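Home | Laundry | Bedding | Kitchen | Storage | Contact

How to fold laundry on the bed

By Mojtaba Ghaffari
2022-04-11
20 comments | 300 shares

A bed is the largest flat surface in most flats, and it sits at a workable height if you kneel or pull a low seat up beside it. I fold everything there now. The method below suits one basket of mixed washing: shirts, a few towels, pillowcases, one or two sheets.

What you need

- A made bed with a blanket pulled tight. A plaid or checked one is useful, as explained in step 2.
- Somewhere to put finished piles. I use a Kirero shelf unit in the hall, but a chair will do.
- A sturdy cardboard box for anything that needs mending or a second wash.

Step 1. Clear and flatten the blanket

Take the pillows off. Pull the blanket from both sides until the creases are gone. Lumps underneath will show up in whatever you fold on top.

Step 2. Start with the white things

Whites show creases and lint more than darker colours, so do them while the bed is still clear. Drop the piece in the middle, find two corners and pull it out towards you. Line one edge up with a line of the plaid and you have a straight guide for the first fold. Keep greys and other colours off to the side until you get to them.
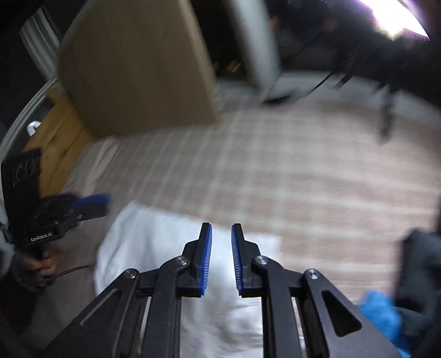

White cloth on the plaid, not yet folded. 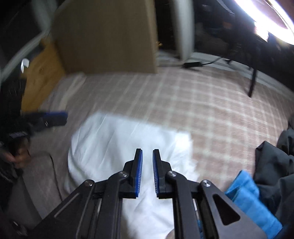 Step 3. Fold in halves, then thirds

For a pillowcase, fold lengthwise in half, smooth from the closed end to the open end, then fold in thirds. For a flat sheet, halve it twice lengthwise before you start on the thirds. Smooth with the side of your hand after every fold.

Step 4. Do the coloured pieces

Work from the smallest to the largest. Heavy garments such as sweatshirts go last. Lay them face down, bring the sleeves in across the back and fold up from the hem.

Step 5. Put the piles away

Move each pile before it gets tall enough to lean. My mother-in-law in Grerkthorpe stacks hers on the windowsill, which works until somebody opens the window.

A fitted sheet needs a different fold. I'll cover that in July.

Filed under: Laundry, Bedding

Contact | Copyright Skedo Home Pages | Back to top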